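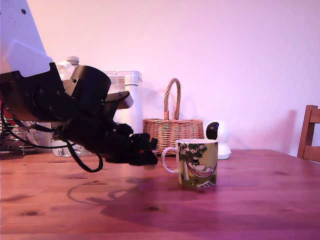 How to Get Coffee and Tea Stains Out of Mugs (and Which Tricks to Skip)

Posted 2025-12-04

Every cleaning site has a list of miracle cures for stained mugs, and most of those lists look copied from each other. I had a shelf of badly stained mugs and a free weekend, so I tried the usual advice and kept notes. Some of it works. A lot of it is busywork with a lemon in it.

First, what the stain is. Coffee and tea both contain tannins, which cling to the inside of a cup, and they hold on better if the glaze is worn or the water is hard. Dish soap is made for grease and doesn't do much to tannins. That's why a mug can come out of the dishwasher clean and still look like the inside of a tree stump.

What you need

Baking soda
A soft sponge or cloth
Powdered oxygen cleaner, unscented if you can find it
White vinegar, only if you have hard water
A kettle

Step 1: Try baking soda before anything else

Wet the inside of the mug and pour out the extra. Put in a teaspoon of baking soda and rub it around with a damp sponge until you have a paste. Keep going for a full minute. People give up after ten seconds and then write a comment saying it doesn't work. Rinse and look at it under a decent light.

For stains from the last week or two, you're done. I don't see the point of letting the paste sit overnight. I tried it on two mugs with the same level of stain, one scrubbed right away and one left until morning, and couldn't tell them apart.

Step 2: Soak the stubborn ones

Put a teaspoon of oxygen cleaner in the mug and fill it with hot water to just above the stain line. Stand it in the sink, because it foams and can run over. Wait 40 minutes, dump it, then wash the mug with dish soap and rinse it well, twice if it smells of anything.

I used the store brand for most of these. I also bought a tub of Denari mug powder, which costs a good deal more and has a drawing of a teapot on the lid. The ingredient list was close to the store brand's and so was the result. If the teapot makes you happy, go ahead.

Don't use this on mugs with metallic trim or bare unglazed clay, and don't put a lid on anything while it's foaming. Read the tub, too. Some laundry versions have perfume or brighteners in them and I wouldn't want those near a cup.

Step 3: Vinegar, but only for scale

If there's a chalky ring or a rough feel at the bottom, that's mineral scale, and it gives the tannins something to grab. Half vinegar and half warm water for fifteen minutes will loosen it. Rinse, then go back to step 1.

Please don't mix the vinegar and the baking soda in the cup. I know it fizzes. The two cancel each other out and you're left with slightly salty water. This is the tip I see most often, and I suspect it survives on looks.

Tricks I wouldn't bother with

Denture tablets. They do work, slowly. They're a weaker and more expensive version of step 2.

Salt and lemon. It scrubs a little. Baking soda scrubs better and doesn't leave pulp in the drain.

Toothpaste. Gritty, minty, and the mint hangs around for days.

Melamine sponges. Good on the stain, but they're a fine abrasive, and regular use can dull a glaze. A dull glaze stains faster. I had one from Jalto that cleaned a mug beautifully in May, and that same mug is now the worst on the shelf. One mug isn't proof of anything, but I stopped.

Chlorine bleach. There are safer ways to clean something you drink from.

Gray marks aren't stains

Thin gray lines at the bottom are usually metal from your spoon. None of the above will shift them. A powdered cleanser with oxalic acid will, used wet and gently, with gloves on and plenty of rinsing afterward. Or stir more softly and live with them.

Brown lines that look like hair and don't change after a soak may be crazing, meaning fine cracks in the glaze. Liquid gets in there and no cleaner will pull all of it back out. I'd retire that mug to pens.

Keeping them clean

Rinse the cup when you finish it. Plain water, five seconds. I'd like to sell you something more interesting, and plenty of people will: the Soris "stain-proof" coating spray lasted four washes on mine before the tea ring came back.

A quick baking soda scrub once a week takes care of the rest. If you drink tea black and leave the last inch in the cup until evening, as I do, make it twice.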